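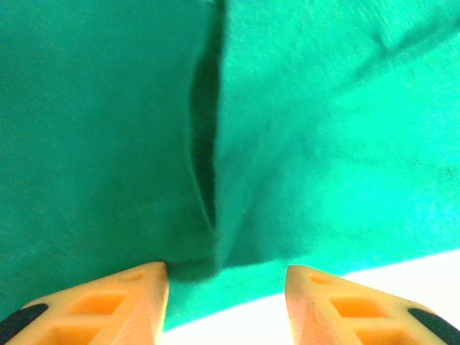

Utetti (DVD)

After her father's death, a bus driver leaves Randerstead for the mountain village where he was born. She plans to sell his house and go home. Then she finds a second family living in it.

Drama
Running time: 98 minutes
Language: Spanish, English subtitles
Distributor: Fuentealba Films
Catalog no. 453

Extras: deleted scenes, trailer.

Public screening rights are sold separately. Orders ship from January.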